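The enclosure is closed on three sides now

Wed 14 April

Since my last post I have received several messages asking if the project is still alive. It is alive. It was only slow, as the winter is always slow for me, and for some weeks I had no access to the workshop on the evenings when I have time.

For those who are new here: I am building a small cell with two robot arms, which should one day tidy a table. I share the workshop with Svenja Zaugg, who repairs looms and has much more patience with screws than I have. The project has the name Adimero. It has no meaning, I only wanted a word which gives no other results when I search my own notes.

The walls

In October I had only the aluminum frame and the tabletop. I worked like this for a long time and I was always annoyed, because the cameras saw everything behind the table: the bicycle, the shelf, my own legs. When somebody moved a chair, my object detection found a new object.

So I decided to make walls. First I wanted white, but the table is already white with a gray marble pattern, and in my first test with white cardboard I could hardly find the back edge of the table in the pictures. Svenja had the idea to use a pale color. We held different sheets behind the table for a whole evening, and the pale lavender was the best of them. It is far enough from the white of the arms and also from the yellow and red things I use for testing. The front stays open for my hands.

I cut the panels too long by a few millimeters, all three of them, because I measured from the outside of the extrusion and not from the slot. Please learn from this. Sanding the edges took me two evenings.

Baskets and other things on the wall

A table to tidy needs places where the things should go. I bought wire baskets from Lehner, the household shop near the station, as they are light and the arm can bump into them without big damage. The two-tier organizer is screwed to the left wall. My first screws were too long and came out on the other side, so I changed them for small ones. The single basket hangs at the back, just below the rail.

The rest of the decoration came from home. I wanted the cell to look a little bit like a normal room and less like a laboratory, so there is a vase with artificial flowers at the back left. It is also a good test for me, because the arms must learn to leave it alone. The glass is dark and smoky, and my depth camera does not like it at all. It reports a hole in the table where the vase stands. I have not solved this yet.

Cables

This was the worst part, and I will write it in detail because somebody asked.

Each arm has its cable conduit on top of the upper link. This works well as long as the elbow does not fold completely. When it does, the conduit pushes against the housing and the motor needs more current, and then my software thinks it has touched something. I spent many evenings searching for this mistake in the code, and it was the cable.

I now leave a free loop at the shoulder of the left arm. It does not look nice, but the false contacts went down very much. In my log of 800 moves before the change I had 217 false stops. After it, in the same number of moves, I had 30. These I still have to look at one by one.

The control boards sit low at the front, near the bases of the arms. I would like to have covers for them, and Mirjam Mösli has offered to print some if I send her a drawing. Mirjam, the drawing will come, I promise!

First tests with both arms

I started with easy objects: a pink sponge, something small and red, something small and yellow. The sponge is the most friendly object in the world. The gripper can close too much and nothing bad happens. With hard things I must be more careful with the force.

For the tests each arm gets its own half of the table. I put the left gripper over the sponge and the right one over the yellow piece, and I check if the height in the software agrees with what I see with my eyes. The teal brush and dustpan are for later. 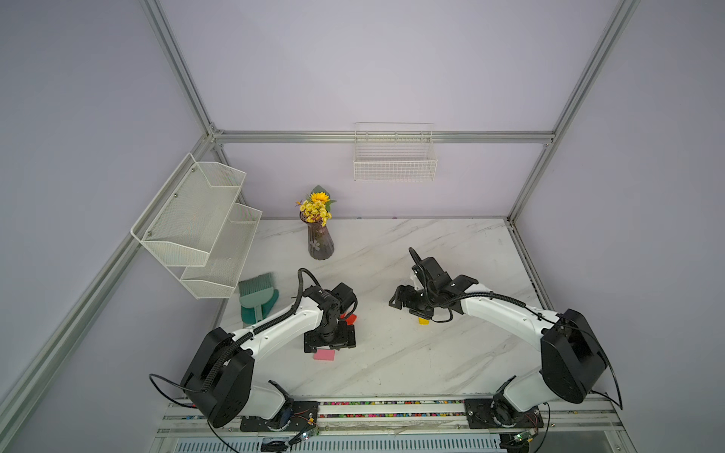
What comes next

The biggest open point is the exchange between the arms. At the moment they have a line in the middle which they may not cross. I want that one can give an object to the other, and for this their two coordinate systems must agree better than now. I will try the calibration method that Sunier described in our local forum, with a printed board which both arms touch at the same points.

Then I must do something about the light. In the afternoon the sun comes in from the side and makes the lavender nearly white on one wall. Svenja says I should simply work in the evening, which I do anyway.

If somebody has experience with dark glass and depth cameras, please write me a comment. I read all of them, only my answers are sometimes late.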